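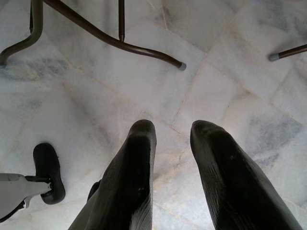 Derken Ballot Box, Model 231

Lockable box for village, ward and district council elections

Product overview

The Derken Ballot Box is made for local elections where the polling place is small and the staff must carry everything by themselves. It holds up to 400 ballot papers folded once, or 300 papers folded twice. The walls are clear, so voters and party observers can look inside at any time during voting.

We developed this model together with election officers in Zindau, after the council there asked for a box which one person can lift and which can be sealed without special tools. Before this, the polling stations were using metal boxes, and observers made complaints that they could not see if the box was empty at the opening. The new box answers this complaint.

What is in the package

One box body with clear walls
One lid with ballot slot and slot cover
Two keys, different from the keys of other boxes in the same order
10 numbered seals
One sheet for writing down the seal numbers
Printed instructions in English

Details

Slot: straight, with rounded corners, one folded paper at a time
Seal points: four, one on each side of the lid
Handles: two, folding flat for storage
Stacking: empty boxes fit one into another when the lids are removed
Label area: front side, for the name of the ward and the polling station number

Sealing the box

Show the empty box to the observers before you put on the lid. Close the lid until you hear a click on both sides, then turn the key. Put one seal through each of the four seal points and pull it tight. Read the numbers aloud and write them on the sheet. The observers should sign the sheet next to each number.

When voting is finished, close the slot cover and put a fifth seal through the small hole beside it. Please do not use tape over the slot. It leaves glue, and the cover will not slide well at the next election.

Comments from customers

"In the last council election we used the boxes in all our wards. The older ones in our group were afraid that the plastic would break in the truck, but we had no broken box. I would like bigger handles." Rohani Liem, election officer, Harahap district

"Good box for a recount. We could carry them to the hall with seals on, and both parties agreed on the numbers." Krum Milošević, party observer

Ordering

The box is sold one by one or in sets of 10. Councils can pay by invoice after delivery. If your election law asks for a certain color of lid or a certain width of slot, write to us before you order, as a changed lid cannot be returned. For elections in August, orders must reach our office in Ulport by 29th February when the lid is changed. Standard boxes are kept in stock and can be ordered later.

Extra seals and keys

Seals are sold in packs of 300. The numbers continue through the pack and are never repeated inside one order. A lost key can be replaced only with a letter signed by the head of the election office.

Contact

Sales to councils: Teguh Ismail
Spare parts and keys: Sulastri Liew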